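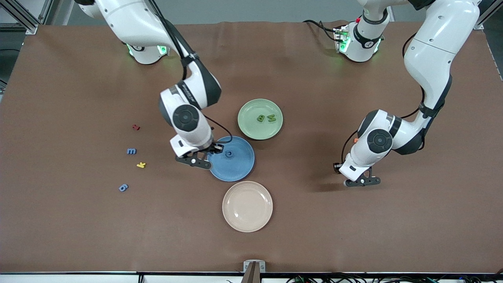

Workshop notebook, October, continued from the page about the rear brakes

Print | E-mail this page
Shares 6 Comments 2

Tubulars for the Zustodik weekend. I started at 8:30, finished the second layer a little before lunch.

Four wheels are on the hooks: two pairs for Gilbert, both with the Dukden hubs. The front of the first pair came back with the old tire already half off on the non-valve side. I could lift it with my thumb for the length of a hand. The glue stayed on the rim and the base tape was clean, so the tape was never properly coated. I looked in the notebook for last season and found only "glued, ok" in my own writing. From now I write the layers.

Front rim, first pair: old glue taken off with the plastic scraper and a rag, no solvent on the carbon. It is slow. The last hard ridge near the valve hole I left, it is thin and well attached. Bare wheel, no tire and no skewer: 674 g. The rear of the same pair with cassette and skewer: 1296 g. I write these because Odette asked if the repaired rear is heavier than before, and we have nothing to compare with. Next time we will have.

Layers for this pair:
Rim, first thin layer Cetden, left overnight.
Tape, first layer, left overnight. It drinks a lot.
Rim, second layer this morning.
Tape, second layer this morning, with more on the edges.
Third layer on the rim only, just before mounting, still to do.

The Cetden from the new tin is thicker than from the old one. With the flat brush it pulls into threads and leaves dry places at the edge of the rim bed. I changed to a short stiff brush and cut the bristles shorter again, and then it went better. I would like to know if this is the tin or the temperature in here. The heater was off when I came in. Tomorrow I put the tin inside the office first and try again on the spare rim.

Odette Texier made the pull test on the spare rim with the hanging scale. It is the old rim with a cut piece of tire, two layers on each side, 24 hours after mounting. She pulled sideways at the edge and not straight up, as the tire goes in a corner with low pressure. She stopped when the edge began to open. We did three pieces, and the third was clearly weaker than the other two. That piece had a fold in the tape, visible after we took it off. So the test says more about how I lay the tape than about the glue — I will repeat before I believe anything.

Stretching: the new tires were on the dry rims since Sunday's ride. One is still very tight at the last part opposite the valve. I do not want to use a lever on it with wet glue. Put back on the dry rim for one more night with high pressure.

Mistake for the record: I wiped the brake track with the same rag I used on the glue. Cleaned again twice and it looks fine, but check with a finger before the wheels go in the van. Two rags, two hooks.

Still open
Second pair not started, only weighed the rims with my eyes. Odette can do the scraping in the afternoon if the stand is free.
Order: Cetden, short brushes, box of 100 gloves. We are at the bottom of the last box.
Valve extenders for the deeper rims. I find two, I need four.
Ask Gilbert what pressure they really rode in the mud. They wrote "low" on the card.

Added 5:40 p.m. Third layer done and front tire mounted, it is straight except a small wave near the label. I moved it while I still could. Rear tire tomorrow.

Print | E-mail this page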